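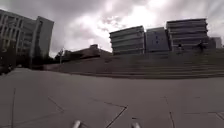 About the Pliltthorpe workshop

We are a shared workshop in Pliltthorpe where members build robots and small automation projects, mostly outside working hours and mostly with their own money. The workshop pays the rent, keeps the tools in order and owns one project in common, a mobile robot called Hirnix.

If you came here from a page promising that a home-built machine will soon do your chores, please lower your hopes before reading on. We like robots. We do not much like the way people talk about them, and that includes some of the things we used to say ourselves.

What we work on

Hirnix began in February as a budget spreadsheet. The first version of that spreadsheet said 2000 dollars, and we don't believe any of the early numbers in it now. Members work on the body, the wiring and the software in whatever order they can agree on. A good part of the time goes into connectors. We suspect this is true of most projects, including the ones with better videos.

Paving is the current subject. A workshop floor is flat and flatters everything you put on it, so we don't accept "it drives fine" from anybody until the robot has been out on open ground - slabs, joints, long distances and a sky that changes the light every few minutes. Steps are a separate matter. We have made no claims about steps and would be wary of a home build that did.

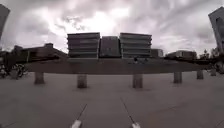
We keep a written log of outdoor runs, and it has 21 entries so far. Several of them say only "came back in" and give a battery reading. We print those along with the rest, in the same type size, and new members are asked to read them before they read anything else.

How we are set up

The workshop has 268 square feet of bench space, which sounds like plenty until two people want to solder. Membership costs 295 dollars a year. That covers the hand tools, the two 3D printers and the shared parts drawers. It does not cover your motors.

Our metal stock comes from Mac Suibhne, a small supplier across town. Our control board is our own design, named Titel, and the files are free to anyone who asks. Please check the power section yourself before you build one - we have revised it more often than we would like.

Visiting

The next open evening is 26th July. Bring a project if you have one, finished or otherwise. We don't give sales talks, and we can't promise that Hirnix will be in one piece.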